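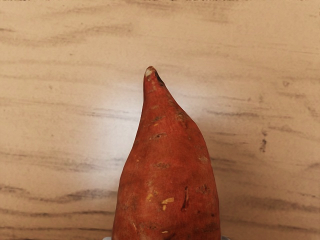
Someone asked at the end of our last session whether a root crop keeps on living after it comes out of the ground, and I was so glad of the question that I've moved it to the top of these notes! Yes, it does. A stored root goes on breathing and slowly using up its own sugars, and that's why growers worry so much over the shed.

Unit 4: Storage on the small farm

Take the Plostham shed from your reading. It held 2,360 pounds in October and sold 2,000 of them by spring – the rest went to shrinkage and rot, mostly shrinkage. Do work that out as a percentage before we meet, and bring the Trostville sheet along too (page 178, if you have the bound copy), as we'll want to compare the two.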